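Rules for Robots That Share Our Space

A robot arm is strong, and it does not get tired. It also does not know what you are thinking. That is why people who build and use robots follow safety rules.

Rule 1: Give the robot room

Every robot arm has a reach, the farthest place its hand can get to. People mark that area and stay out of it while the arm is switched on. 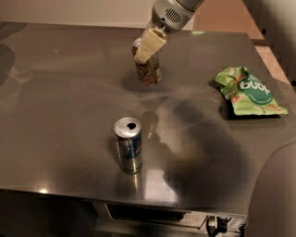
Grip rules are about how hard a robot may squeeze. A can bends easily, and a finger can be hurt much more easily than a can. The two fingers holding the tall can look padded or covered in foam. Soft surfaces help, but a good robot also has a limit on its force – a number it must never go over.

Rule 2: Move slowly near people

A slow arm is easier to stop, and a person has more time to step back. When Ignacio Iwasaki teaches new workers at Costgate, the first lessons are all done at low speed. 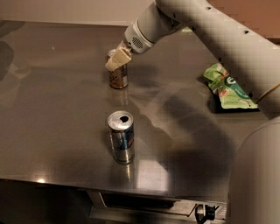 Rule 3: Know where the stop button is

The emergency stop is often a big red button. Anyone may press it. You do not have to be sure that something is wrong, and you will not get into trouble.

After a stop, a grown-up checks the arm and the space near it before it is started again. 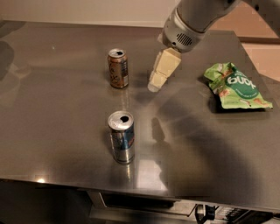

Page 137

Rule 4: Check before you reach in

An arm that is standing still may only be waiting for its next order. Open drinks can spill, too, and liquid can damage a machine. Before anyone reaches in to tidy up, the robot must be switched off or locked – a pause is not enough.

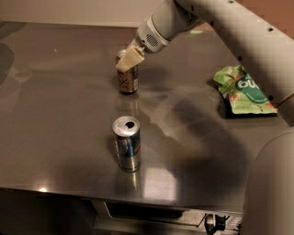
Workers also write down what they checked and sign their names. The next person can read the notes and see if anything still needs fixing.

Words to know
Reach: how far an arm can stretch.
Gripper: a robot's hand.
Force limit: the hardest a robot is allowed to push or squeeze.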